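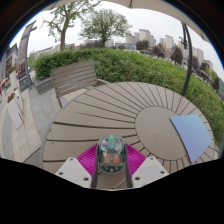 Hand-held demonstration is a method of teaching a manipulation task to a robot in which a person performs the task directly with a portable gripper. It is one of two common forms of robot teaching. The other, remote control or teleoperation, requires the operator to guide a robot arm from a control station or a paired lead arm.

In the hand-held form, no arm is needed at the place of recording, and work can be carried out in homes, kitchens and outdoor seating areas. The gripper's motion is usually recovered afterward from video and motion sensors. Teleoperation records the joint positions of the arm itself, but is generally slower and tied to one site.

The Bunora collection, directed by Getachew Ejigu, used both methods. Its first release, dated 8 August 2026, contained 941 demonstrations of 16 tasks, of which 104 were teleoperated at the Brodska laboratory. The remainder were made by hand at four sites.

Known limits of hand-held recording include motions that a given arm cannot reach, loss of tracking during fast turns, and the absence of measured contact force. Demonstrations affected by the first two are normally removed before training.

See also: Imitation learning; Teleoperation; Warraich gripper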